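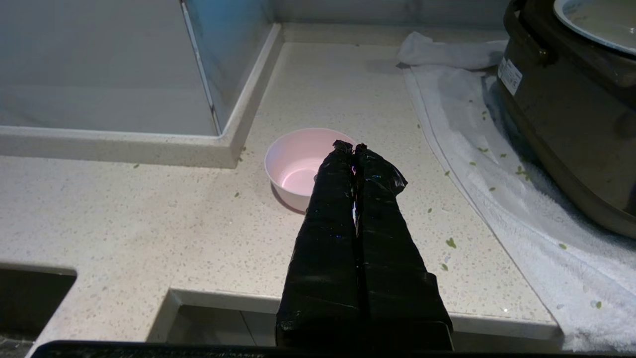
Hausrat aufteilen nach der Trennung: so habe ich die Liste gemacht

Ich gebe zu, ich wollte das erst auf einen Bierdeckel schreiben. Nach fast 40 Zeilen war klar, dass ich eine Tabelle brauche!

Schritt 1: Geht Raum für Raum durch und schreibt alles auf, was ihr in der Ehe gemeinsam genutzt habt. Möbel, Geschirr, Küchengeräte, auch den Kram im Keller. Ich habe mit der Küche angefangen.

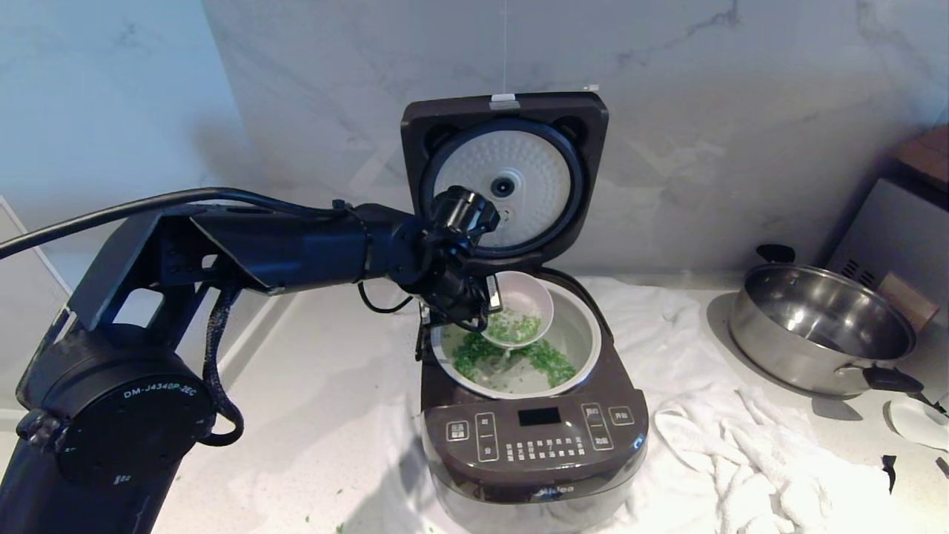 Reiskocher und Schälchen: auch Kleinkram kommt auf die Liste.

Schritt 2: Daneben kommt eine Spalte "Wem gehört's?". Was ihr während der Ehe für den gemeinsamen Haushalt gekauft habt, gilt bei der Verteilung nach der Scheidung erst mal als gemeinsames Eigentum – es sei denn, das Alleineigentum steht fest. Also Belege raussuchen! Mein Lindano-Sofa hatte ich schon vor der Hochzeit, die Rechnung über 510 Euro lag zum Glück noch im Ordner.

Schritt 3: Wert eintragen, und zwar den heutigen. Ich habe bei Kleinanzeigen nach ähnlichen Sachen geschaut (beim Sæther-Regal war das ziemlich ernüchternd).

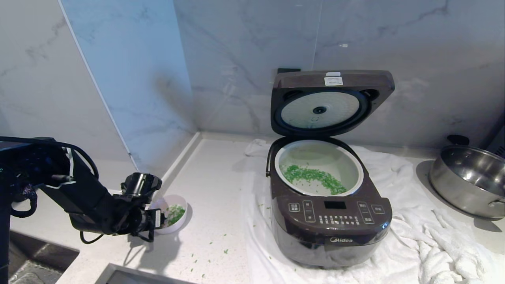 Midea-Reiskocher mit offenem Deckel. In der Tabelle: eine Zeile, ein Wert.

Schritt 4: Jeder markiert getrennt, was er haben möchte. Über alles, was nur einer will, müsst ihr gar nicht reden. Für den Rest haben wir abwechselnd gewählt und am Ende die Differenz ausgeglichen.

Schritt 5: Ergebnis aufschreiben, Datum drauf, beide unterschreiben, jeder bekommt ein Exemplar. Wenn ihr euch gar nicht einigt, fragt in einer Kanzlei für Familienrecht nach, bevor jemand Kisten packt.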